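Thread on clearing desks, part two. Part one was drawers. This one is the stuff that sits on top and never gets a place of its own.

We moved our office at Casari in February and I ended up in charge of the tables. I had 105 items on the list by the time we were done, and most of them were smaller than my hand.

The big things were easy. A laptop belongs to somebody. A chair goes under a desk. It was the small things that took up the afternoons.

My method is simple. Put tape down on a table in a rectangle. Everything without a home goes inside the tape. If it's still there in 2 weeks, it gets a decision.

The tape matters more than you'd think. I tried it without tape first and the pile spread to the whole table in a day or so.

Gray tape is fine. I used bright orange at the old place and people kept asking if something was being repaired.
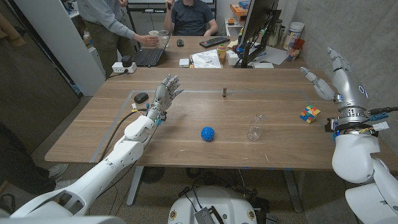

Small desk things fall into a few groups for me: things you use, things you fiddle with, and things you drink out of. A table usually has all of them mixed together. The spiky blue ball and the Rubik's cube are fiddling things. The black mouse is a using thing. The clear cup is a drinking thing and should go back to the kitchen.

I keep the fiddling things, by the way. I used to put them all in a box in the closet and people just brought in new ones. Now they get a shallow tray on the shelf by the window.

Spiky balls collect lint. Warm water, a drop of dish soap, an old toothbrush, then let it dry on a towel. Don't put it back in the tray damp.

Puzzle cubes I wipe with a barely damp cloth. If the stickers are lifting at the corners, press them down and leave it alone. Solving it is up to whoever picks it up.

Mice: check whether it works before you store it. Plug it in or switch it on, click both buttons, roll the wheel. Dead ones go in the electronics recycling and not in the spares drawer. We had a whole drawer of dead ones at the Putden office.

Cups are the worst of it. A light plastic cup gets knocked over by anything, so I don't want it on a table where people are working, even with nothing in it. 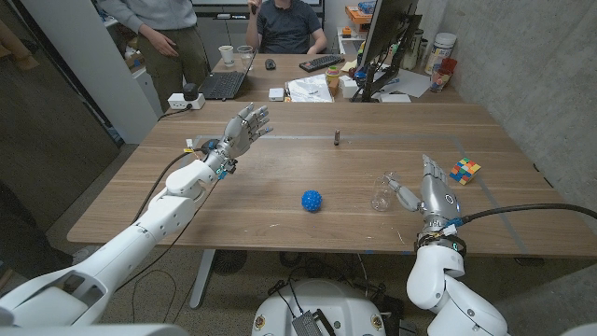 Anything small enough to roll gets its own container. Batteries, corks, caps, little cylinders that came off of something. I use a Royer tin with a lid. A jar would work just as well.

Loose batteries I sort right away. Good ones in the tin with the ends taped, used ones in a bag for the drop-off.

If you can't tell what a part belongs to, write the date and the table on a scrap of paper and put it in with the part. Mine says "September 2020, back table" on one of them right now - still no idea.

Somebody asked what cleaner I use on wood tops. A soft cloth and plain water, wrung out well. Once in a while a little Mareck oil soap on the bad spots. Wipe with the grain and dry it after.

For tape residue, warm it up with a hair dryer on low and roll it off with your thumb. Try a corner first if you don't know what the finish is.

Leave the tape down as long as you're still sorting. I've pulled mine up too early before and had to start over.

Part 3 will be cables. I've been putting it off - there are a lot of them.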